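Unit 4: Automation at the Sorting Bench
Course notes, prepared by Violeta Gallardo
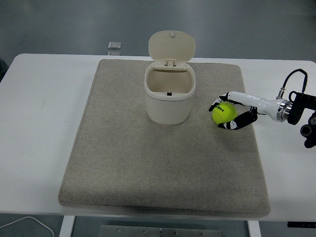
Figure 4.1. Multi-fingered hand on a robotic arm holding a tennis ball beside an open lidded bin.

4.1 Background
The case for this unit is the returns department at Karnness, Jokville site. Before January, two clerks per shift took returned goods from a tote, checked them, and placed them in bins by hand. A full shift handled 3000 items. The department now runs one arm station next to the manual benches. The station is assigned 1000 items per shift, all of them small and of known shape. The clerks keep the rest.

4.2 Division of tasks
Pick and place is the part of the job most easily described in steps: locate the item, close the hand, lift, move over the opening, release. Inspection is harder to describe. Clerks judge wear, smell and missing parts, and most of these checks were never written down. Nélida Ledesma's task study lists them in Reading 2.

4.3 Effects on the clerks
Repetitive reaching went down. Standing time did not change. New duties appeared that were absent from the job description: clearing failed grasps, restocking the station, logging stops. Clerks reported that short interruptions were more tiring than steady sorting. Pay grades were reviewed only after the station had been running for 500 hours, and the grade for station duty is still under discussion.

4.4 Terms
Grasp failure: the item is dropped or never secured.
Intervention: any stop that needs a person at the station.
Residual task: work left to people after a step is automated.

4.5 For the seminar
Read Daza and Tapia on the Fodby warehouse. Bring a one-page list of residual tasks for a job you have held, and mark those that appear in its written description.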